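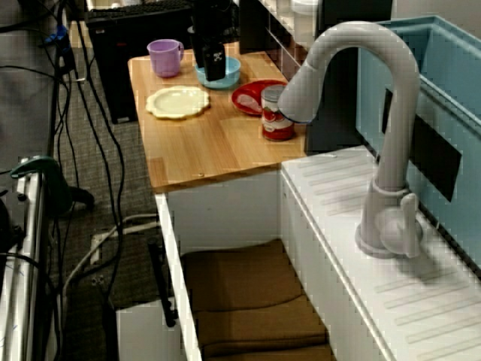

Setting Up and Cleaning a Toy Kitchen Countertop

This guide covers the layout, washing and routine checking of a play kitchen with a wooden top, a plastic sink unit and an open cabinet below. It was written for the playroom at Elulcombe, but the procedure applies to most freestanding toy kitchens of the same general type. Allow 42 minutes for the full job the first time. A weekly wipe-down takes 9.

What you need

Two microfiber cloths, one damp and one dry
Dish soap, unscented
A soft toothbrush for the drainboard ridges
A bowl of warm water
A Phillips screwdriver
A shallow bin for the loose pieces

Do not use bleach on the wooden top. Do not use abrasive pads on any of the plastic parts, which scratch easily and then hold dirt.

Step 1. Clear the top

Move all cups, bowls, plates and play food into the bin. Check the sink basin and the cabinet as well, where small pieces tend to collect. Set aside anything cracked or sharp. Pieces with paper labels, such as toy soup cans, go in a separate pile and should not be put in water.

Step 2. Wash the dishes

Wash plastic cups, bowls and plates by hand in warm soapy water. Rinse, shake off the water and stand each piece on its rim to drain. Scalloped plates need the brush along the inside of the rim. Cups with molded handles can trap water where the handle meets the body, so turn them once while they dry.

Wipe labeled cans with a cloth that has been wrung out well. Go over the lid and the bottom band first, then pass the cloth once over the label without rubbing.

Step 3. Clean the wooden top

Wipe along the grain with the damp cloth, then follow immediately with the dry one. Standing water at the joint between the wood and the sink unit is the most common cause of swelling. Run a corner of the dry cloth along this joint even if it looks clean.

For crayon, put a drop of dish soap on the cloth and work in short strokes. If a mark remains, leave it. Sanding removes the finish, and the bare wood will stain faster than before.

Step 4. Clean the sink and drainboard

Brush the drainboard parallel to the ridges. Brushing across them pushes crumbs and modeling dough into the channels. Rinse the brush often. Wipe the ledge around the base of the faucet, then the walls of the basin, and finish with the floor of the basin.

Hold the faucet by its base while cleaning the neck. A tall gooseneck spout acts as a lever, and pulling on it loosens the mounting. If the base rocks, look under the sink unit for a fixing screw and tighten it by hand until the movement stops. Do not overtighten. Salvador Tavares has replaced 2 faucets at Elulcombe, both with stripped threads.

Step 5. Put the pieces back

Use a fixed layout. Children find things faster, and a missing piece shows up at once. The layout we use is as follows.

Back of the counter: cups and bowls.
Front of the counter: plates, laid flat.
Sink end: cans and one or two pieces of play food on a plate.
Cabinet: everything else, in open bins no taller than the opening.

Keep the area under the spout free when the kitchen is not in use. Children want to fill things there, and a can parked in front of the faucet usually ends up in the basin.

Limit the number of pieces on the top. A crowded counter leaves no room to play, and the overflow goes on the floor. Rotate the extra pieces in from storage once a month.

Step 6. Check for wear

Look at the following points before the kitchen goes back into use.

Faucet lever: should turn without a click or a gap at the base.
Plate and bowl rims: no splits or rough edges.
Can lids: firmly seated, with no lifted metal.
Stickers and labels: flat at the corners. Trim or remove any that are peeling.
Cabinet edges: no splinters or raised screw heads.

Replacement parts

Glória Abreu keeps the parts list. Faucets and basins come from Koller, loose dishes from Remonik. Quote the number molded into the underside of the sink unit when ordering, as the mounting holes differ between versions. Used parts can go in the Stundon box by the storeroom door, sorted by type, with the screws taped to the part they came from.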